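Workshop tips for people building a two-armed robot in a shared space

Updated October 11, 2020

Ours is called Koo. It lives at the Rellden workshop between the drill press and a kayak that has been "nearly finished" since before I joined. These are the things I'd write on the wall if we were still allowed to write on the wall.

Tape the floor before you tape anything else. Once the base is where you want it, mark it and mark the table legs too. Somebody will sweep. Somebody will borrow the table for a sausage sizzle. You want to put it all back in five minutes, and without tape it'll take you the arvo.

Buy the plastic tea set. Vinzenz Fuchs held out for real fruit when we started on pick and place, on the grounds that it was more honest. One July of bananas in an unheated shed cured him of that. Toy food keeps its shape, wipes clean and costs less than the jar of screws you'll lose.

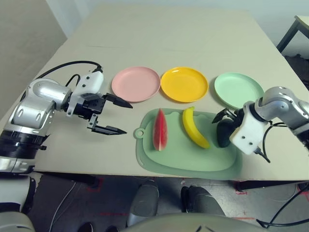

Use plates in different colours. When you're working out why an arm went to the wrong spot, "it was meant to go to yellow" is a much shorter conversation than the one with coordinates in it.

Leave more slack in the wrist cables than looks tidy. I had ours zip-tied like a show home, and the first full rotation pulled a connector clean out. Run the joint through its whole travel by hand, power off, then tie.

Set the gripper force low and creep up. On our controller (an Ernamix, second-hand, manual in no language I read) the useful range starts at 18. The factory setting was 200. We no longer own that lemon.

Keep the stop button on the bench where your elbow can find it. Ours was on the wall by the kettle for a while, handy for anyone making a cuppa.

Write down every settings change, with your initials. The Jokalberg exercise book by the door is for this, and whoever has been doing the crossword in it can stop. Page 184 is where the good calibration numbers are. Please don't tear it out again.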